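**Part-time parts clerk, Plukden repair shop**

Plukden fixes sewing machines and small kitchen appliances for households and schools. We are looking for one person to keep our spare parts in order, starting in August. The job is 7 hours a week, mornings preferred.

You will check in deliveries, sort small parts, update the stock list and pack mail orders. Our list has 567 part numbers – 211 of them for sewing machines.
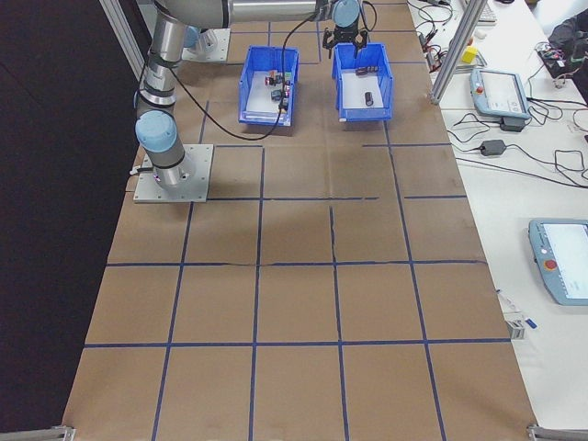 Ilham Chin held the job before and says the first month is mostly learning part numbers, and that after that you can plan your own morning as long as the mail orders leave by noon.

No repair experience is needed. You should have neat handwriting, basic spreadsheet skills and enough patience for very small screws. Training is paid.

To apply, send a short letter and one reference to Ikhsan Yeoh, Plukden, 146 Petek Street. Please include the hours you can work.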